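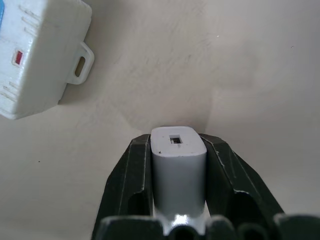

Figure 6-1. Adapter held between both fingers, port face toward the wall.

6.4 Recovering from fault 46 (grip lost during plug handling)

Fault 46 is raised when the Taneck controller commands a closed grip and the finger position drifts by more than 2 mm. Both arms stop and hold position. The fingers stay powered.

CAUTION: Power strips used on the Citlow bench must be disconnected at the supply before anyone reaches between the arms. Stopping the arms does not remove power from the strip.

1. Press Hold on the pendant. Wait for the status line to read HELD.
2. Disconnect the supply to the strip at the wall.
3. Support the part by hand from below. Keep fingers out of the gap between the gripper and the part.
4. Select Release, one arm at a time. Do not use Release All - it opens both grippers together.
5. Wipe the finger pads with a dry cloth. Replace pads that are glazed or torn.

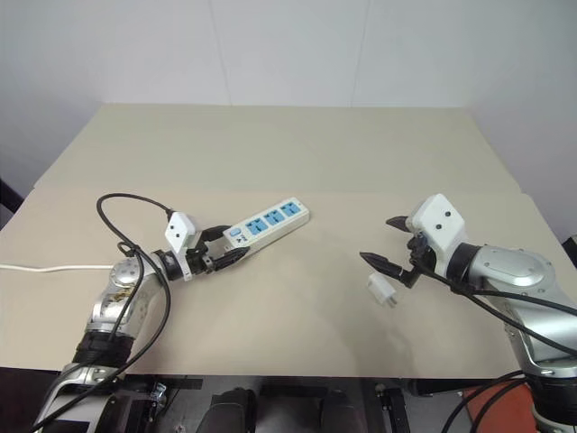 Figure 6-2. Left gripper closed on the power strip, right gripper open near the plug.

6. With the strip held on the left, jog the right gripper clear of the plug before closing it. A finger that closes on the prongs can bend them and will raise fault 17.
7. Check that the sensor cables have slack at the elbow and do not catch on the strip.
8. Clear the fault and rerun the grip test at low speed.

Note: If fault 46 returns within 200 cycles, recalibrate the finger zero (section 6.7) before changing the force limit.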